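회사 소개

스틸룰런스(Stilulance)는 유아용 도형 끼우기 교구를 만들고 고치는 작은 회사입니다. 교구 본체와 끼우는 조각, 조각을 올려 두는 받침을 취급하며, 어린이집과 유치원, 발달 지원 기관, 장난감 대여점에 납품합니다. 일반 가정의 주문도 받습니다.

시작

처음에는 완구 수리점이었습니다. 맡겨지는 물건 가운데 도형 끼우기가 유난히 많았는데, 본체는 멀쩡하고 조각만 없어진 경우가 대부분이었습니다. 조각 하나를 새로 깎아 달라는 부탁을 받다 보니 구멍 치수를 재고 기록하는 일이 늘었고, 그 기록이 지금 저희가 쓰는 치수 대장의 바탕이 되었습니다. 대장에는 현재 조각 2,000종의 치수가 올라 있습니다. 단종된 제품도 대장에 있으면 조각을 다시 만들 수 있습니다.

작업장은 실소프(Sillthorpe)에 있습니다. 수리와 조각 제작, 포장을 모두 한 건물에서 합니다. 전시장은 따로 두지 않았습니다.

만드는 것

오우수(Owusu)는 여러 모양의 구멍이 난 두꺼운 판형 본체와 조각으로 이루어진 기본 교구입니다. 원, 사각형, 별처럼 아이들이 이름을 먼저 배우는 도형을 중심으로 구성하고, 익숙해진 아이를 위해 모양이 불규칙한 구멍을 섞습니다. 구멍 배열은 주문할 때 바꿀 수 있습니다.

우마노(Umano)는 손에 쥐는 힘이 약한 아이를 위한 조각 모음입니다. 기본 조각보다 길이가 길어 구멍에 끼운 뒤에도 윗부분이 많이 남습니다. 뽑을 때 손가락 전체로 잡을 수 있습니다. 오우수 본체와 함께 쓸 수 있고 조각만 따로 주문해도 됩니다.

받침과 조각 주머니는 별도 품목입니다. 받침은 조각을 기대어 놓거나 얹어 두는 용도이며, 책상 위에서 조각이 굴러 떨어지는 일을 줄여 줍니다.

조각을 다루는 기준

조각의 크기는 구멍보다 조금 작아야 합니다. 여유가 너무 적으면 아이가 방향을 맞추고도 넣지 못하고, 너무 크면 다른 모양의 구멍에도 들어갑니다. 저희는 모든 조각을 짝이 되는 구멍에 5회씩 넣고 빼 본 다음 출고합니다. 사각 조각은 네 방향을 모두 확인합니다. 걸리는 면이 있으면 그 면만 다듬고 처음부터 다시 넣어 봅니다.

모서리는 날카롭지 않을 만큼만 다듬습니다. 지나치게 둥글리면 사각형과 원의 구분이 흐려지고, 아이가 손끝으로 모양을 알아보기 어렵습니다. 길쭉한 직육면체 블록은 윤곽이 또렷해야 어느 쪽이 긴 면인지 금방 압니다.
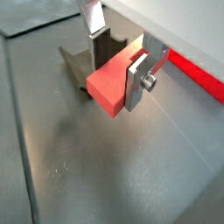

본체와 구멍

본체는 넓고 두껍게 만듭니다. 얇은 판은 조각을 누를 때 밀리고, 끼운 조각이 쉽게 넘어집니다. 아이가 한 손으로만 작업해도 본체가 제자리에 있어야 한다는 것이 교사들의 공통된 의견이었고, 두께를 정할 때 이를 반영했습니다.

구멍은 서로 비슷한 것끼리 붙여 놓지 않는 편입니다. 다만 작은 구멍 여러 개를 한데 모은 자리는 일부러 둡니다. 큰 구멍 하나를 찾는 일과 모인 구멍을 구별하는 일은 난도가 다르고, 한 본체로 두 가지를 모두 연습할 수 있습니다. 원형 구멍도 크기가 다른 것을 함께 넣어 달라는 주문이 많습니다.

색에 대해서는 기관마다 생각이 다릅니다. 본체와 조각을 같은 색으로 맞추면 모양에만 집중하게 되고, 색을 다르게 하면 조각을 찾기 쉽습니다. 저희는 어느 쪽이든 만듭니다. 처음 쓰는 반이라면 조각 색을 본체와 다르게 하시기를 권합니다.
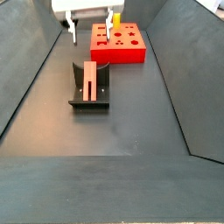 별 모양을 비롯해 여러 구멍이 난 붉은색 본체와 노란색 원통형 조각, 앞쪽은 검은색 곡면 받침

수리와 조각 보충

다른 회사의 교구도 수리합니다. 본체를 보내 주시면 구멍을 직접 재고, 대장에 없는 치수는 새로 올립니다. 본체를 보내기 어려우면 남아 있는 같은 모양의 조각을 보내 주셔도 됩니다. 사진만으로는 치수를 정할 수 없어 견적을 드리지 않습니다.

조각 보충은 1개부터 받습니다. 접수 후 2주 안에 발송하며, 12월에는 기관 주문이 몰려 더 걸릴 수 있습니다. 새 조각의 색은 원래 조각과 조금 다를 수 있습니다. 오래 쓴 조각은 색이 바래 있어 완전히 맞추기 어렵습니다.

금이 간 본체는 수리하지 않고 돌려보냅니다. 갈라진 틈에 손가락이 낄 수 있기 때문입니다. 이 경우 남은 조각에 맞추어 새 본체를 제작할 수 있으니 접수할 때 말씀해 주십시오.

기관 대여

구입 전에 써 보고 싶은 기관에는 오우수 2세트를 한 달간 빌려드립니다. 왕복 배송비는 기관에서 부담합니다. 반납할 때는 조각 목록에 표시를 해서 함께 넣어 주시고, 잃어버린 조각이 있으면 모양만 적어 주시면 됩니다. 조각값은 낱개 가격으로 청구합니다.

방문을 원하시면 미리 연락해 주십시오. 작업장은 오전 10시부터 오후 5시까지 열며, 점심시간에는 전화를 받지 않습니다.

스틸룰런스 | 실소프 작업장 | 문의: 문의 양식 이용 | © Stilulance. All rights reserved. | 맨 위로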